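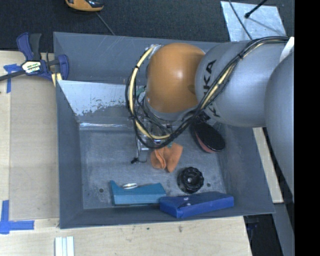

I have worked returns at Nurness for most of my adult life, and I want to put in a good word for the arm. People expect the opposite from someone on the floor. They ask me in a lowered voice how I'm holding up, as if there had been a death in the family. I'm doing great! What used to wear me out was the bin. Everything that comes back to us goes into one, and a return bin is the least organized object in American retail: a crumpled orange cloth, a long blue case with two snaps, a black brush-like thing with one end out of sight, and you bent over the side for all of it. Now the KUKA does the leaning, with its big loop of cable swinging around the joint, and I get to stand up straight.

Our building handles 1,491 returns on a heavy day in February. Before the change, each of us was expected to clear 240 items a shift, and the count was the whole job. You didn't look at a thing, you moved it. I once sent a perfectly good camp stove to scrap and only thought about it in the car (I still think about it). With the arm doing the lifting, my number is gone. What I have now is a bench, a decent lamp and the time to open a case and see what's in it.

And that's the part I love. The Luo software sends me whatever it can't place, so my day is made of oddities. Is this handle supposed to come off? Does the lid belong to the pot or to some other pot entirely? I've learned more about how things are made in one year than in the nine before it, and I go home with things to tell people.

I don't want to pretend it all went smoothly. The first month was miserable, with the arm stopping over soft things and everybody standing there watching it think. Two people on my crew asked to move to the Zitico dock across the road, and I understood why. They liked the rhythm of the old work, the radio going and your hands just flying, and there's less of that now. The floor is quieter than I'd like. I also think the company should have raised our pay the same week it changed our job titles, and I've said so at every meeting where they let me talk.

But ask us about it properly. When Niltix came in to set up the second line, their people spent three days at our benches before they bolted anything down, and the bin ended up at a height where I can reach in without a stool when something needs a human hand. That was our idea, and it took one conversation. Any warehouse thinking about an arm should start there, with the folks who already know which items roll and which ones snag. We have a lot to say and we'd be happy to be asked.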